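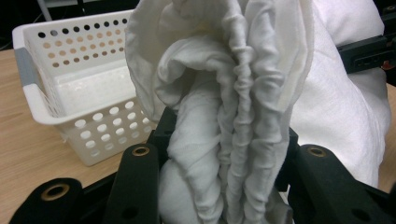
Grirnwood Textile Care Group, Linen Finishing List

Date: 2026-02-13
Subject: Re: Fitted sheets coming off the ironer with puckered hems

> We changed to the Fletier fitted sheets in August and the elastic hems
> have puckered ever since. Flat sheets from the same wash load are fine.
> Ironer is a Huvatska, two rolls, factory padding. Is this a roll
> temperature problem or should I be looking at the wash side?

Wash side first. Puckering limited to the hem usually means the body cloth has shrunk at a different rate from the hem tape. The ironer will press that in but does not cause it.

Check these before touching the roll settings:

1. Measure a new sheet along the long side, unwashed. Wash and dry it 4 times with no ironing, then measure again. Measure the hem tape separately, with the elastic pulled flat.

2. Look at the cooldown. If your formula drops from the main wash straight to a cold rinse, add a step. Brushed cotton holds creases from a fast cooldown and they will not all come out later.

3. Check the load. Our machine is rated at 28 kg and we run fitted sheets under that. In a full drum they wrap around each other and the extract spin sets the twist.

If the tape and the body shrink by the same amount, look at the padding next. Worn padding gives uneven pressure where the cloth thickness changes. We replaced ours with the Pelletier felt and the hems improved, but the body cloth looked the same as before.

Please post the measurements to the list, with the wash formula if you can share it. The supplier will ask for both.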